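Vemesside Archive of Arms Talks: progress report to the Plekine Fund
January 2, 2019

Hello all, and a happy new year. You asked for a short update on the treaty papers, so I've kept it to what's moved since August (quite a lot!) and what hasn't.

Where we've got to

The big job was the boxes from the Hadgu talks, the ones on test ban inspections. We've now catalogued 191 folders, mostly delegation minutes and the carbon copies of cables home. The minutes are lovely to work with. The cables are faint, and a good many were filed under the day they were answered, so we've had to redo the running order twice. I'd put us two weeks behind on that part — annoying, but I think we'll get it back by spring.
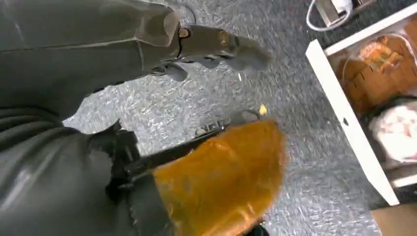
The online catalogue

Flistamico, our search system, is up and running with the first batch of records in it. You can look things up by delegation, by session or by draft article, and it copes with the old spellings of place names much better than I'd feared. It still muddles the plenary meetings with the smaller working sessions, so I'm going through those entries by hand. I'd hoped to have up to 1000 pages readable online by now and we're short of that, mainly on account of the oversized maps.

We also sent the draft guide to the six readers on our list, asking whether the inspection chapter made sense to somebody coming to it cold.

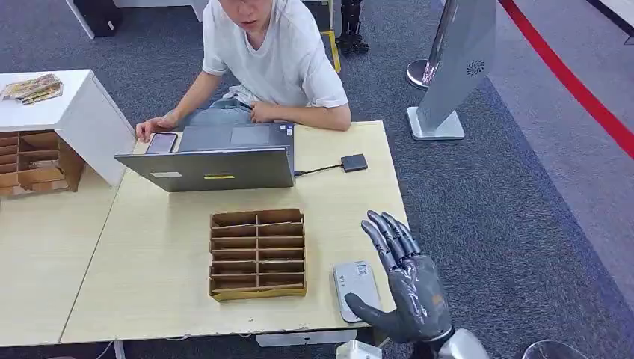
One of them wrote back that the chapter was clear enough, but that she couldn't tell which side had proposed the on-site visits first, and could we please put the two drafts next to each other?

She's right, and I'm doing it now. It'll add a few pages to the guide and nothing to the bill. The one thing I do need from you is a yes or no on moving the leftover travel money across to map scanning.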